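About Stalska Laundry and Linen Services

Serving hotels, clinics and restaurants from our plant in Hoditz

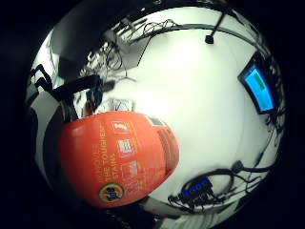 Stain remover in an orange-red tub.

Stalska is a commercial laundry based in Hoditz. The company was founded to wash tablecloths and napkins for a small group of local restaurants, and it continues to serve restaurants today, together with hotels, dental and medical offices, and two residential care homes in the Kouris district.

Our plant operates six days a week. Linen is collected in the evening, sorted by fabric and degree of soiling, and returned on the next scheduled route. Each customer's items are washed separately and carry a woven tag, so that a hotel receives its own sheets back and not those of a neighbor.

We currently hold contracts with 644 customers. Rental linen is available to businesses that prefer not to purchase their own – the rental catalog lists 987 items, from bar towels to banquet cloths in nonstandard sizes. Customers who own their linen may use our wash-only service under the same delivery terms.

Stain treatment is carried out by hand before washing. Wine, grease, ink and makeup each call for a different method, and staff in this department complete a period of supervised training before working alone. Items that cannot be restored are set aside and reported to the customer, who decides whether they are to be repaired, replaced or cut down for cleaning cloths.

In June the company opened a second collection point at Vodeo, next to the freight yard. It accepts drop-off orders from businesses without a regular route, as well as household comforters, curtains and rugs. Leather and fur are not accepted at either location.

Stalska remains privately owned. Many of our employees joined as seasonal workers and now hold permanent positions as route drivers, pressers and shift supervisors. Open positions are posted at the plant entrance and on the Careers page.

Requests for a price quotation should be sent through the Contact page. Please state the type of linen, the expected weekly volume and the preferred collection days.

Page last updated Tuesday, February 18, 2025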